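We use cookies to remember your preferences. Accept all / Manage settings

In defence of the daft bun

My sister thinks food shaped like other food is a waste of everyone's time. I've been arguing with her about it since October, when I paid far too much for a bag of pumpkin buns at the Plalar counter in Grostirgate (yes, I went back the next week, and yes, I'd do it again!).

Her point is that a bun should taste nice and leave it there. Mine is that we eat with our eyes first, and a plain round bun gets wolfed down over the sink. Give it a few grooves and a bit of orange and suddenly people want a plate. A proper one, too – I'd go for something pale and plain, so the bun gets to be the show-off. 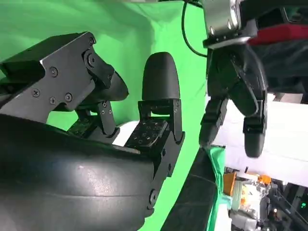
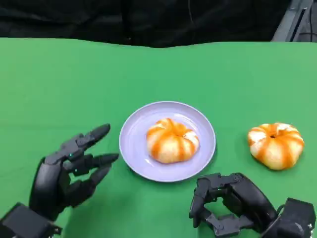 I do have rules, mind. No faces. No sugar eyes, no little hats. The shape ought to come from the dough, and I like the colour a bit patchy, stronger down in the creases, the way a real squash never looks painted. Keep them small as well. My own go at it used 100 grams of dough each and they came out like footstools, so now I weigh out less and allow 20 minutes longer for shaping than any recipe admits.

Would I want them every morning? No, I'd be sick of them by November.

Comments (3)

Desik: No hats?? The hats are the best bit.

breadbin582: Team sister, sorry. Toast does me fine.

Sangkhawat: How do you stop the grooves closing up? Mine always puff out flat.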